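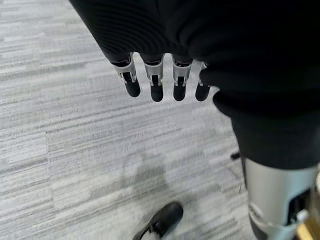 Four fingers with black tips, hanging out of a black sleeve.

The Robot That Ate Its Own Sleeve

Updated 2026-05-24

Robots in movies go wrong in exciting ways. Their eyes turn red and they try to take over the planet. Real robots mostly go wrong in the way a shopping cart goes wrong. Something gets stuck, it makes an ugly noise, and a grown-up says a word you are not supposed to repeat.

This is the story of one of the second kind. It happened at Jendonstead, a workshop where people teach robots to tidy up, and the robot's name is Poltik. Nobody was hurt. A sleeve was.

Why does a robot need a sleeve?

You wear a sweater because you get cold. Poltik doesn't get cold. If anything its motors run warm, and it would probably prefer a fan.

A robot arm is full of places where one hard part slides past another. Engineers call these pinch points, which is a nice clear name for once. A pinch point is like the hinge side of a door: a fine thing to look at and a bad place to keep your fingers. The sleeve covers a lot of them. It also keeps fluff out of the works, and if you have ever looked under your own bed you will know how much fluff a room can make when it puts its mind to it.

So a sleeve is a safety part. Please remember that, because it is about to be the villain.

What happened

One morning in December, Poltik was practicing picking up slippers. To pick up a slipper, it has to reach down to the floor, bend its fingers, squeeze just enough, and lift. You can do this half asleep. For a robot it is a big job with many small jobs inside it, and any of them can go badly.

Poltik had practiced for most of the morning. Each time it reached down, the sleeve slid a tiny bit farther toward the fingers. You know how the sleeve of your pajamas creeps up your arm when you get into bed? Same idea, going the other way, and with a motor.

Sleeves creep slowly. People are very good at noticing a thing that goes bang and very bad at noticing a thing that moves by the width of a crumb.

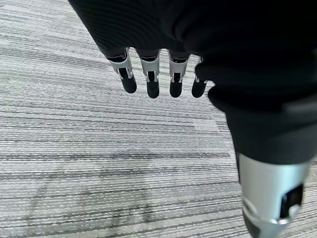

Then the knit reached the first knuckle. A robot knuckle has gaps in it, so the parts have room to turn. Poltik bent its fingers, one of the gaps closed up, and a fold of cloth went in with it. Poltik straightened its fingers again. The cloth stayed where it was. The next time Poltik bent them, a bit more went in.

It was, in other words, eating its sleeve.

Why didn't it notice?

You would have noticed. Your skin is packed with nerves, and they complain to your brain about everything, including the label in the back of your shirt.

Poltik has touch sensors in its fingertips and none in its knuckles. As far as its fingertips could tell, all was well. They were touching nothing, and they reported, correctly, that they were touching nothing. This is a very common sort of robot problem. Each part does its own job perfectly and the whole thing is still chewing on a sweater.

There was one clue. A motor that meets something in its way has to push harder, and to push harder it uses more electricity. Poltik's computer checks that 1000 times every second. So it did see the finger motor working too hard. It just had the wrong idea about the reason. Poltik had been told that when a finger is hard to bend, it must be holding something. It decided that it had picked up a slipper.

It had not picked up a slipper. It lifted its hand very gently, carried nothing at all over to the shoe rack, and put the nothing down with great care.

Then it went back for another.

The red button

Savita Gautam was sitting closest, and she pressed the stop button. It is big and red, and it does one thing. It doesn't ask the robot's opinion. It doesn't go through the clever part of the computer, either, because the clever part may be the part that has gone wrong. Press it and the motors let go of their work.

Pressing it took her 2 seconds. She says it felt a lot longer.

Some people are shy about pressing a stop button. They think, what if it's nothing? What if I spoil everything and look silly? At Jendonstead the rule is that anybody may press it, at any time, and nobody is allowed to sigh at them afterward. Girish Dhillon, who runs the arm tests, has pressed it because of a sneeze.

What the button cannot do is take the sleeve out of the knuckle. That needed tweezers, a small screwdriver, and Girish lying on the carpet for much of the afternoon. The sleeve came out with a hole in it. He still has it pinned over his desk, and he calls it Exhibit A.

Finding out what went wrong

When a machine fails, it is very tempting to blame the last thing that happened. The finger jammed, so it must be a bad finger! Get a new finger!

A new finger would have done the same thing by the following morning.

So the team asked why, and kept asking, in the manner of a four-year-old in the back seat. They asked it 5 times.

Why did Poltik carry nothing to the rack? It thought it had a slipper.
Why did it think so? The finger was hard to bend.
Why was it hard to bend? There was cloth in the joint.
Why was there cloth in the joint? The sleeve had slid down.
Why had the sleeve slid down? It was never fastened to anything.

And there it was. A machine with more wires than your whole street, stopped by the lack of a strap.
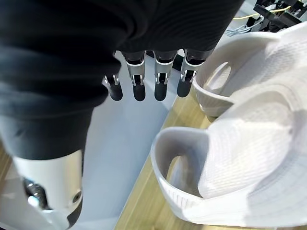
The first repair was the strap. It goes around the arm, under the cloth, and grips the sleeve so it can't wander. The second repair was harder, and it was about the "I must be holding something" idea. Poltik works at a table as well as on the floor, and cloth things are part of the job there. Think about a white cap with one of those oval openings at the back. The opening is just the sort of place a fingertip could poke into by mistake, and then the finger would feel hard to move again, for a whole new reason. A tight finger can mean a good grip, or a snag, or the robot's own clothes. Now Poltik has to agree with itself before it lifts. The motor has to say "I feel something," the fingertip has to say "so do I," and the camera has to see something that isn't carpet. If they don't all agree, Poltik opens its fingers and waits for a person.

It waits for a person quite often. Savita says this is annoying, and that she'll take annoying.

Trying it again

You can't fix a robot and just hope. You have to try to make it fail on purpose, which is the most fun part of the job. They took the strap off and bunched the sleeve up. They had Poltik reach for slippers that weren't there. They did the whole test 40 times, and then Girish spilled tea on the list and they did the last page over.

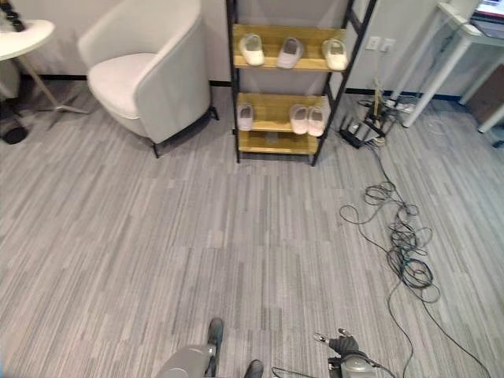

The shoe rack, with slippers on two of its shelves. The heap of black cables on the right is another story.

Poltik passed, mostly. Once it refused to pick up a slipper that was perfectly fine, and waited beside it until lunch. The team wrote that down as a success. A robot that stops too often is slow, and a robot that doesn't stop often enough is a problem with a plug on it.

Words to know

Pinch point: a spot on a machine where moving parts come close together. Keep your fingers, hair and scarf away.

Sensor: a part that measures something, such as a push, a pull or some light.

Snag: when one thing catches on another. Also what grown-ups say when they mean a much bigger problem.

Emergency stop: the red button. See above.

Try it yourself

Put on a sweater that is too big and pull the cuffs down over your fingers. Shut your eyes and ask someone to put either a sock or nothing in front of you on the table. Pick it up. Now say whether you are holding the sock or your own sleeve.

If you got it wrong, you may open your fingers and wait for a person.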